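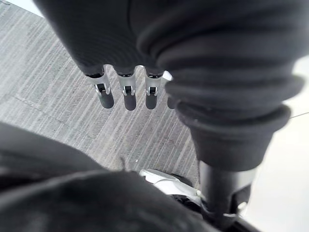
1/18/18. Snow again until noon, so I stayed in and worked on the Vuresville tapes. Got through side two of Mrs. Tveit's interview and typed up 900 words, most of it about the flood and very little about the mill, where I need her. Signe calls it "the low mill" all the way through and I still don't know if that is the Isemer building or the one before it. Wrote a note to ask. I had the pages laid out in order by the desk, on gray striped carpet, and stepped on the same one twice.

Lunch was soup and the end of the rye bread.

Géza Kovács phoned at one. He has found the wage book for the dye house, or says he has. It starts in September and the first six pages are missing. He wants 60 dollars for the copying, which seems high, but I said yes. If the Hlongwane family is in it I can drop the whole guesswork section in chapter three – that would save me a month.

Walked to the post office once it cleared. Mailed the permission form to Deividas Mets, second try. The sidewalk past the bank had not been shoveled. Bought stamps, lamp oil and a box of envelopes.

Evening: cut the chapter on the strike from about 800 lines to something shorter. The speech at the gate is gone. I liked it, but I only had it from one person and he was nine at the time. Kept the part about the whistle, which three people told me the same way.

Knee is sore from the walk. Need to call about the furnace filter and return Pravesh Mathebula's map before he asks for it again. Tape three tomorrow, if the player holds up. It was dragging near the end of side two and her voice went low.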